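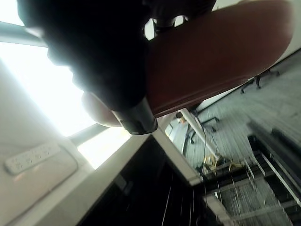

3.2 Upkeep of the Mindent cell

The cell at Standthorpe has one arm, one gripper and a maintenance log longer than this paper. The pads are wiped every morning and replaced after 4000 grasps, a limit we set once the first pair had gone shiny at 926 and begun dropping things on Zeyu Fan's shoes.

Figure 2. Wrist camera view, with the gripper against a reddish-brown oblong object. Glare from the window washes out much of the left side.

The wrist camera is recalibrated after each pad change. This takes four minutes if the mount screws are tight, and an afternoon if they are not. We follow the Yurchenko routine with two changes: exposure is locked before the target is shown, and the blinds come down first.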